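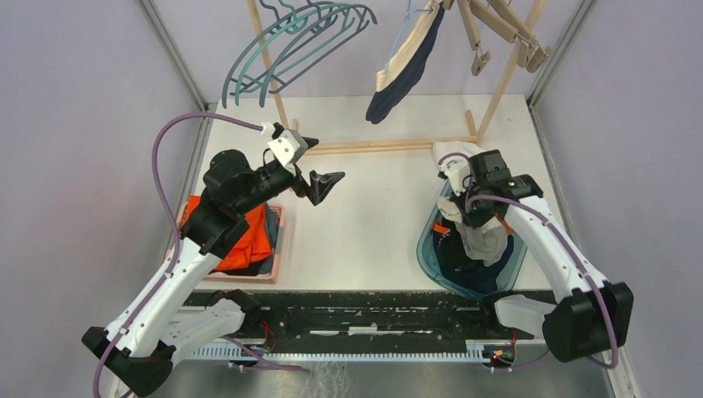
Faut-il trier son linge avant de l'étendre ou après ?

Avant, d'après le manuel de Kvam. Après, d'après ma mère, qui avait tort sur presque tout mais dont les draps sentaient bon.

Elis Prothero avait lu cette réponse trois fois, dans la cuisine de la maison d'Urnthorpe, et elle ne croyait ni le manuel ni la mère. C'était imprimé au dos d'un livret que la maison Kvam glissait dans ses séchoirs en bois, entre la liste des chevilles et un bon de réduction périmé depuis novembre. Le livret avait un titre, La Méthode. Il avait même une suite, paraît-il, que l'on pouvait commander.

Sa sœur le lui avait envoyé avec un mot. « Essaie, tu verras, ça change la vie. » Elis se méfiait des choses qui changent la vie. Elle avait eu une friteuse qui devait changer la sienne, puis un matelas, puis un mari venu de Sullivum, et elle avait gardé le matelas.

Première leçon : deux récipients

Le livret voulait deux récipients. Un panier pour ce qui attend, une bassine pour ce qui a été vu. Elis relut la phrase. Ce qui a été vu par qui ? On ne le disait pas. Elle supposa qu'il s'agissait de la personne qui étend, mais le ton était celui d'un catéchisme et l'on pouvait imaginer autre chose.

Elle avait un panier rose, acheté au marché, et une bassine bleu-vert un peu translucide qui servait autrefois à laver le chien. Le chien était mort, la bassine tenait bon. Elle mit l'orange dans le panier, parce que l'orange était sur le dessus, et le bleu marine un peu partout, parce que dans cette famille on ne portait que du bleu marine. Quarante-sept ans de bleu marine. L'orange venait de l'extérieur, comme toujours : un cadeau, un club de sport, une erreur.

Au bout d'un moment il y eut de l'orange dans la bassine aussi. Un petit bout qui dépassait, puis un autre. La Méthode n'avait rien prévu pour cela. Elis en éprouva une satisfaction assez basse.

Elle passa au cintre. « Tenez le cintre à deux mains, à l'horizontale, et respirez », disait la page. Elle tint le cintre. Elle respirait déjà avant, pour autant qu'elle sache.

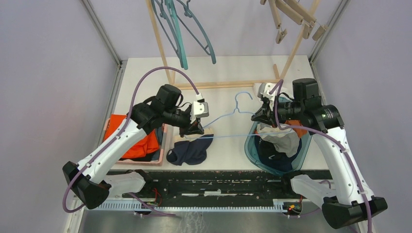
Deuxième leçon : le vêtement qui n'a pas de place

Il y en a toujours un, annonçait le livret, et pour une fois Elis n'eut rien à redire. Il y en a toujours un qui reste au milieu de la table. Ni à étendre, ni à laver, ni à donner. On le prend, on le repose. Dans le cas d'Elis, c'était une chose grise et crème dont elle ne retrouvait pas le propriétaire.

« Demandez-vous ce qu'il attend de vous », conseillait La Méthode.

Elle se le demanda. Une chose grise et crème n'attend rien, c'était son avis, et elle le garda pendant la durée d'un thé. Puis elle pensa que quelqu'un avait forcément choisi ce vêtement, un jour, dans un magasin, avec de l'argent et une idée de lui-même. Son frère, peut-être, l'été où il parlait de partir travailler chez Drukik et de devenir quelqu'un qui porte du crème. Il n'était pas parti. Drukik avait fermé, ou déménagé, cela dépendait de qui racontait, et le frère s'était remis au bleu marine.

Elle laissa la chose où elle était.
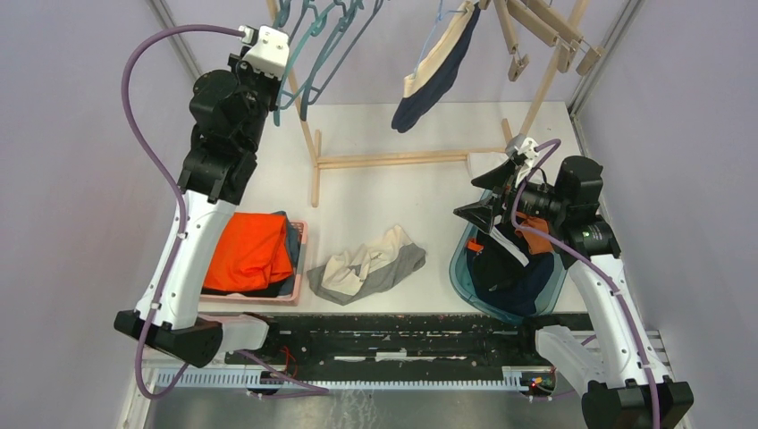

Ce qui l'agaçait, au fond, c'était qu'elle avait commencé à obéir. Elle avait repoussé la bassine sur la droite et le panier sur la gauche, comme sur le schéma, alors que depuis toujours elle faisait l'inverse et que le linge n'en était pas mort. Elle avait rapproché le séchoir. Elle avait même essayé de plier l'orange avant de l'étendre, ce qui est idiot, puisqu'on le déplie ensuite ; elle l'avait fait quand même, en regardant la porte.

Le livret affirmait que 2 812 foyers avaient retrouvé le calme grâce à ces gestes. Elis aurait aimé savoir comment on s'y prenait pour vérifier. Envoyait-on quelqu'un ? Sonnait-on chez les gens pour écouter s'ils criaient ? Et pourquoi 2 812 – un chiffre pareil, on le choisit parce qu'il a l'air d'avoir été compté. Elle en aurait mis un comme ça, elle aussi, si elle avait eu des séchoirs à vendre.

Elle appela sa sœur. La conversation fut brève, il y avait de la friture sur la ligne et peut-être aussi un peu de mauvaise volonté.

– Tu en es où ?
– À la deuxième leçon.
– Et alors ?
– Alors j'ai du linge sur la table.
– C'est normal, dit la sœur, au début c'est normal.

C'était exactement ce que la vendeuse avait dit de la friteuse.

Elle raccrocha et chercha la troisième leçon. Il n'y en avait pas. La dernière page renvoyait au tome suivant, 200 pages, reliure souple, frais de port en sus. En dessous, un encadré parlait des pièces bicolores, qu'il fallait traiter « selon la couleur dominante de votre cœur ». Elis lut l'encadré à voix haute, pour l'entendre. Il ne gagnait pas à être entendu.

Bicolore, elle avait justement. De l'orange brûlé d'un côté, du crème de l'autre, et entre les deux une frontière qui partait de travers dès qu'on prenait le tissu en main. Quelle était la couleur dominante ? Cela changeait avec le pli.
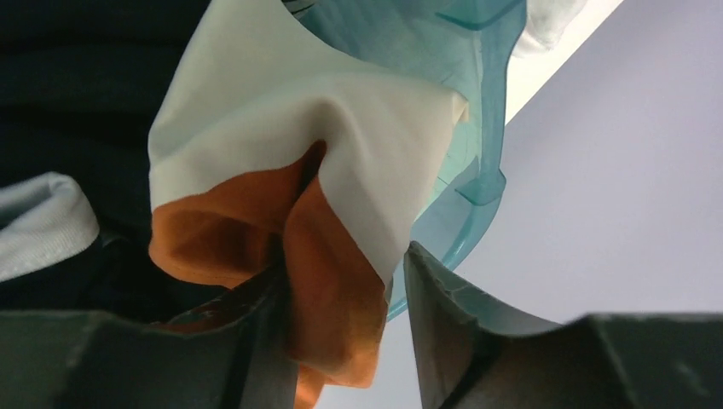

Brannoc, depuis le couloir, fit remarquer que chez lui on étendait tout ensemble et qu'on triait au moment de s'habiller, ou pas du tout, et que personne à Urnthorpe n'avait jamais été arrêté pour une chaussette. Il ajouta que le bicolore allait avec le clair, que tout le monde savait ça, et qu'il n'y avait pas besoin d'un livre.

– Et si la couleur déteint ? demanda Elis.
– Elle déteint. Après, tu as tout de la même couleur, et tu n'as plus rien à trier.

Elle ne trouva pas de réponse. Elle se méfiait aussi de Brannoc, mais il était gratuit.

Le soir, elle glissa le livret sous le pied du séchoir, celui qui boitait. Puis elle le retira, arracha le bon de commande, le regarda un moment et le rangea dans le tiroir aux piles, avec la notice de la friteuse.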